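Prikstead Robotics Club, project update. A few people asked what we've been doing since the regional, so I'm putting it in one thread.

1/ We're not building hardware this term. The club has one working arm and eleven members, and last year most of us spent our evenings waiting for a turn. So the whole project is in simulation: a two-handed robot at a table, sorting a few objects.

2/ The task comes from the Toltside student challenge. The red block has to go into the yellow cup, then the cup has to go into the blue tray. The white pad stays where it is. Move the pad too far and the run doesn't count.

3/ Every run starts from a random layout. Positions and angles change, the set of objects stays the same. Colors are fixed this year, which helps the vision group a lot.

4/ We collect demonstrations first. One person drives both hands with the tracking gloves, we save the run, and somebody else checks it before it goes into the training set. We have 2,175 saved runs. After checking, 2,163 are left. The 12 we dropped were mostly glove tracking problems, where a finger jumps and the block goes flying.

5/ The start pose is both hands open, palms facing in, fingers pointing away from the robot. We tried starting with closed fists and the policy spent the first second or two of every run just opening its hands. 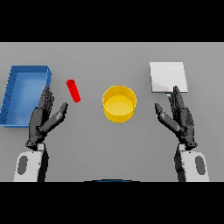 Aslı Duman asked whether one hand wouldn't be enough for this, given that the block is small and the cup is light.

6/ For the first half, yes. One hand can put the block in the cup. The cup into the tray is where we wanted two, because it's round and a single hand tends to tip it when the grip is off center. You can do it one-handed if you're careful. Our policy is not careful yet.

7/ Numbers. On the last full evaluation the policy finished 77 out of 100 layouts. Before we fixed the start pose it was 53, so that's 24 more. Same training set both times, same 100 layouts.

8/ Most of the failures are the block. It has rounded ends and it rolls. If the thumb touches first, it's gone. The second most common one is bumping the pad with the right hand on the way to the cup. We had our limit for pad movement set wrong for two weeks and were passing runs we shouldn't have. Those have been rescored, and the 77 is with the correct limit.

9/ Things we tried that didn't help: a bigger network, slower hand speed, and training on the cup step separately. Slower hands made the block problem worse. I don't have a good explanation for that one.

10/ Software, for those who asked. The scene runs in Plostgate, the hand model is the standard Wieser one with the finger limits tightened a bit. Training is on the two lab machines overnight — please stop shutting down the left one when you leave.

11/ Next is more demonstrations where the block starts close to the cup. We don't have many of those and the policy clearly doesn't like them. If you've been trained on the gloves, sign up for a slot on the sheet by the door.

12/ Meeting is Sunday at 2, usual room. New members can come, you don't need to know how to code. Checking runs is a good way to start and we're behind on it.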